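Search this site Search

Craft fair returns to Kundov hall

The spring craft fair is back at the Kundov hall this April, and more than 30 stallholders have booked a table – lovely news for anyone who missed it last year.

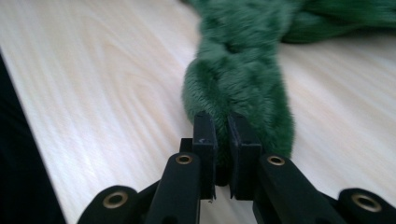 Magdolna Rácz, who takes the bookings, says knitters, weavers and candle makers are all coming, and the tea room will be open from ten in the morning (do try the poppy seed cake!). Entry is free.

Recent items
Erdős bakery to open a second shop
Number 59 bus moves its stop

Comments
Réka Gál: Is there parking for the fair?
Lajos Illés: Yes, behind the hall, but come early.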